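June 2018 – cider notebook, Cornthorpe batch

Racked the Cornthorpe into the second tank this morning. Smell is clean, a bit of pear skin, less sulfur than at the first racking. Color is close to weak tea. Left the lees behind and lost more volume than I wanted. Ilari says leave it alone until the end of the month and I agree.

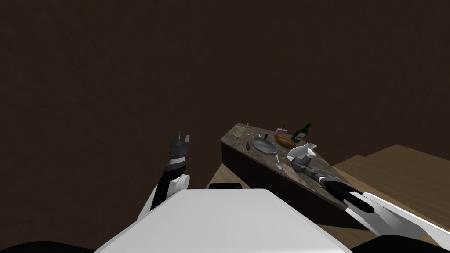

The Besson is slower. It tastes sweet at the front and thin after that. I had planned to blend it with the Astberg, but the Astberg has more tannin than I remembered and it covers everything else. Tried three glasses at different ratios. The one with the least Astberg was best, still not good. Dorian Bailly thought all of them needed acid. He may be right. Will try again with a splash of the Cornthorpe once it settles.

Topped up the small jugs with 700 ml from the spare. Washed the airlocks.

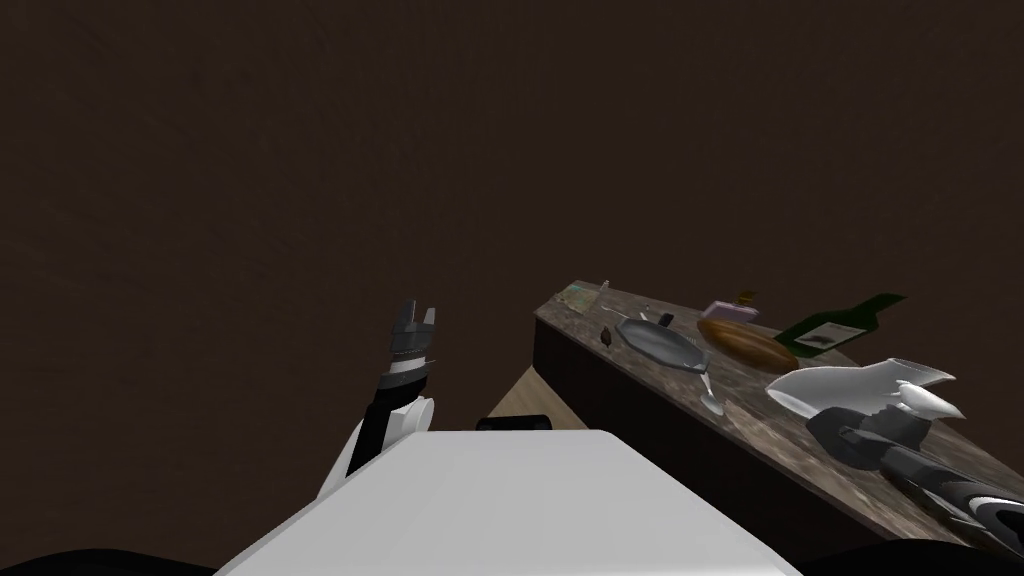

Color notes for the label are a mess. We have been writing "gold" for nearly everything, and Dorian's gold is my amber. Proposal: judge every glass against a plain background, same spot, same time of day. A dark brown wall like the one behind the wooden counter is no use for this, pale cider picks up brown from it and looks older than it is. White card behind the glass from now on. Ilari Ruotsalainen has the card.

Words we agreed on so far: straw, pale gold, gold, amber, copper. Dropped "honey" because it makes people expect sweetness. 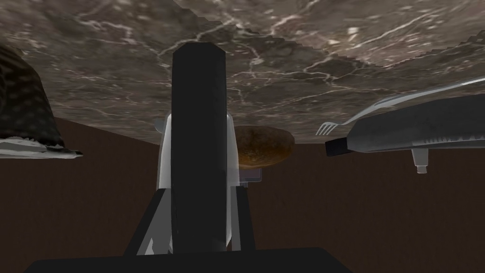

Godix bottles came, 888 in total, two with chipped necks. Put those aside. The crown caps fit but the capper needs more pressure than with the old bottles. Dorian capped a test row with water and left it on its side overnight – no leaks.

To do before bottling:

Taste the Cornthorpe again, write down color first, then smell, then taste

Second blend trial, Besson with Cornthorpe, no Astberg

Check the thermometer in the back tank, it read 69 F and the room felt colder than that

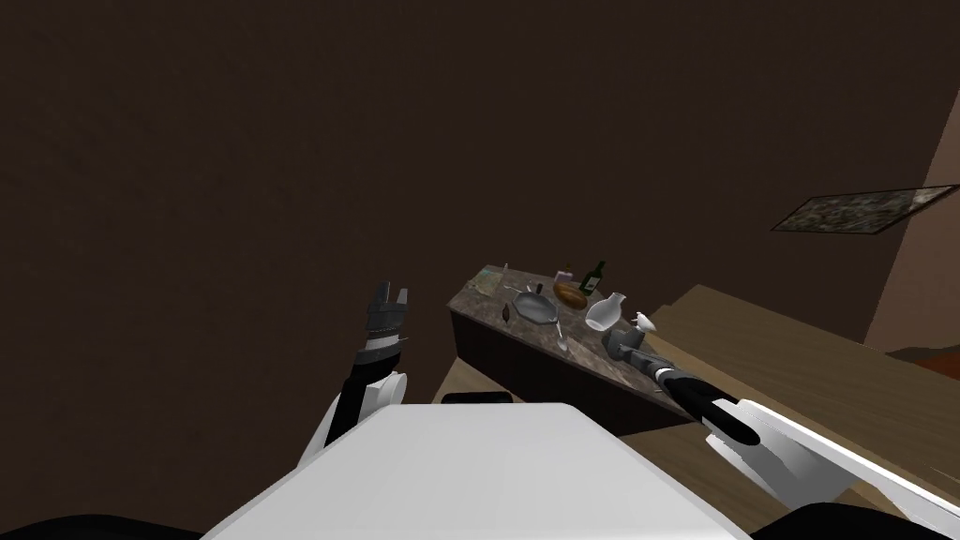
Order more caps

Ask Ilari whether we keep the Astberg for next season or sell it young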